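Getting two arms to stop fighting over the same grasp

I've been putting this one off, but three people asked after my last Wonar post, so let's do it. This is how I split pick targets between a left and a right arm when the table is full of stuff. You'll need a working detector and a planner that can take collision objects. I use Ditura for the planning, but any planner with a scene you can edit will do.

Step 1: Put everything in one frame

Both arms should read targets in the table frame. Mine used to report in their own base frames and I lost a whole weekend to it. Do the transform once, right after detection, and never again downstream.

Step 2: Score each target for each arm

For every detected object, add up the reach distance and a clutter penalty (how much other stuff sits close to the grasp point). Lowest score wins. My cutoff is 50 - anything above that gets skipped until the next pass.

Snack bags are a great test here! They're shiny, and two of the same kind can land in very different spots. With the layout below, the Doritos bag is an easy call for the right arm, while the little orange-and-red one goes left.

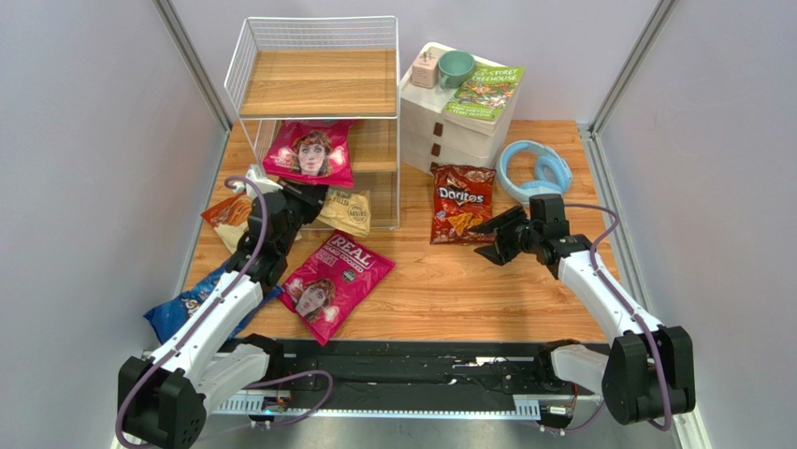
Step 3: Lock the target

Once an arm claims an object, write its ID to a shared table and have the other arm check there before it plans. I also add a keep-out box 16 cm wide that follows the busy gripper:

claim(object_id, arm="left")
scene.add_box("keepout_left", width=0.16)
plan(arm="right")

Remember to release the claim if planning fails (ask me how I know). Put it in a finally block.

Step 4: Replan on a timer

I rescore every 282 ms. Go much faster and my arms start dithering between two close scores, so I also knock a few points off whatever target an arm already holds.

The full config is in the Brunet folder of the repo. Gediminas Lill sent a patch for the release bug, and it's merged as of April 15, 2026, so pull before you start.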